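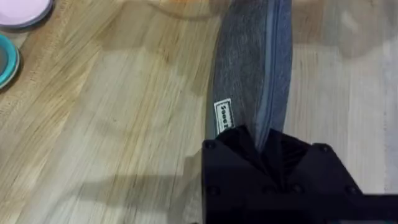

Nawal Shehata and the Art of the Well-Packed Pencil Case

By Catrin Landeg

I had meant to stay for half an hour. Nawal Shehata had offered tea, and I had a short list of questions about Comunar, the school supply exchange she has run in Collholm for longer than she cares to work out, and I thought we would get through them before the shops closed. It was dark when I left, and I had a notebook full of things that weren't on my list at all (including a recipe for lentils, which I'll keep to myself).

Comunar works like this. Families bring in pencils, pens, rulers and cases they no longer need, Nawal and her friends sort them and clean them, and in late August they go back out, packed, to any child who asks. Last year that came to 267 cases. When I asked how many pencils went into them she got up, found a school exercise book on the shelf behind the kettle, and ran her finger down a page. "Pencils, 1587," she read. "That's only the ones we sharpened. The mechanical ones have their own page."

She started out by being annoyed. Her own two had left for college, and she was clearing a drawer in the hallway. "I kept finding perfectly good things," she told me. "Erasers with one corner gone! And I thought, somebody's mother is standing in the store right now buying this exact eraser. So I called Judit."

Judit Bárány lives two streets over and had, it seems, a drawer of her own. The two of them packed their first batch on a kitchen table in July, with the back door open and the radio on, and most of it went to the children on their own block. Word got around the way it does. The next summer people were leaving bags on the porch.

I asked her what makes a good case, and I should warn you that she has thought about this a great deal. She likes them soft. Hard tins rattle, she says, and a child who is already nervous about a new classroom doesn't need to be the one who drops a tin on the floor. Soft cases go into a backpack any old way and don't mind being sat on. She likes a gray or a navy, something that won't show ink by October, and she likes a bit of contrast along the opening so that small hands can find it.

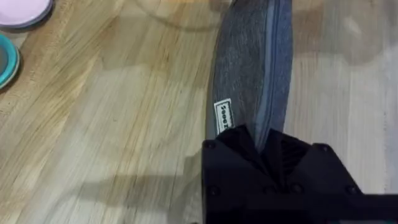

Soft gray fabric with a blue-gray edge, over the butcher block.

"Before anything goes in, you empty it and you turn it over and you give it a good shake," she said. "You would not believe the crumbs. Crackers, mostly. Once there was a tooth, and we did get that back to its owner, because the case had a name in it."

Then come the repairs. Kaede Ikeda does the sewing, in the evenings, and Nawal speaks of her with something close to awe. A seam that has come away from its zipper takes Kaede ten minutes. A stuck zipper gets rubbed with a candle end first, and if that doesn't help it goes in a basket for her to look at properly. "I used to throw those out," Nawal said, and put her hand over her eyes. "I think about them."

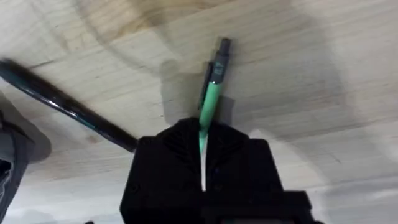

Erasers and rulers are simple enough to sort, but Nawal could talk about pencils until breakfast. Every mechanical one gets tested on scrap paper before it is packed, six clicks and a line, and if the lead slides back in when you press, it goes to the repair jar. She is fond of the cheerful ones. A mint-green barrel on pale wood can be spotted from across a room, and she feels the same will be true on a school desk at the end of a long afternoon. "The yellow ones vanish," she said. "You put one down on a table and it's gone. Give a child a green one and it comes home again, at least until Christmas."

The packing order never changes. Long things first, points all facing the same way, then the ruler flat along the back, then the eraser and sharpener down in the corner where they can't travel. She closes the case, opens it, and closes it again to be sure. I tried one myself and was told, very kindly, that my sharpener was in the wrong place.

This summer she would like to add 200 cases for the middle school, which wants compasses and calculators as well, and she is short on both. If you have any in a drawer, the porch on Brennan Street is open for bags from nine in the morning until supper. Please take the old batteries out first.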